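4. Results and Discussion

Compression strength was measured on single-wall corrugated boxes stored in a damp room during November. Two board suppliers were compared, Brolard and Bednarek. Each box was conditioned, weighed, and loaded between flat plates until the walls buckled. The Brolard boxes failed at a mean load of 800 N after storage and the Bednarek boxes at 563 N. Dry controls from both suppliers carried more than 3,000 N.

Moisture was the main factor. Failure began at the corners in all cases and moved toward the middle of the panels. Starch adhesive between liner and flute softened first, which agrees with the model in Section 2. Storage at the Tanilside site was limited to 4 weeks, so long-term creep was not studied.

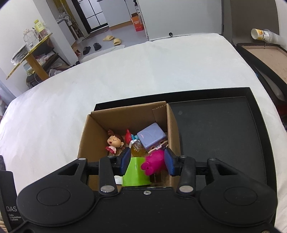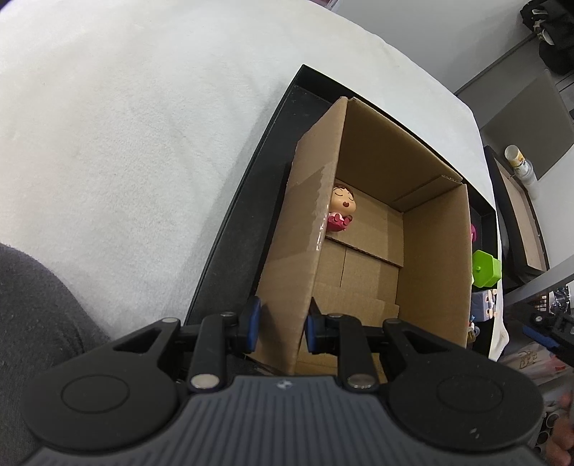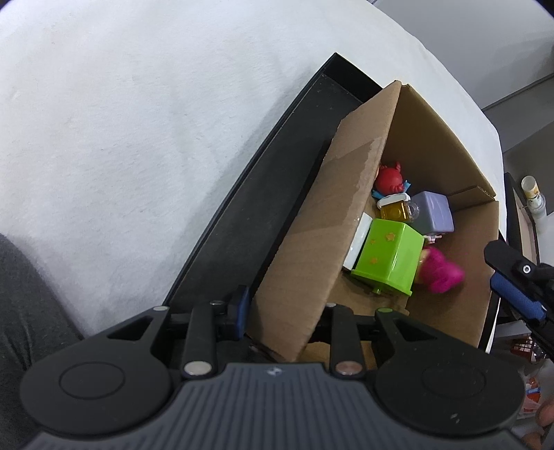 Open corrugated boxes.

Top-to-bottom strength depends on the vertical walls, and the flaps add little to it. The test method assumes a closed box. With the top open, as in all three photographs, the upper edges of the walls are free to bow and the McKee formula overstates the load. A correction for open boxes was outside the scope of this work. Moushumi Mondal will repeat the series on double-wall board at Wundside, using the same plate speed and a larger sample.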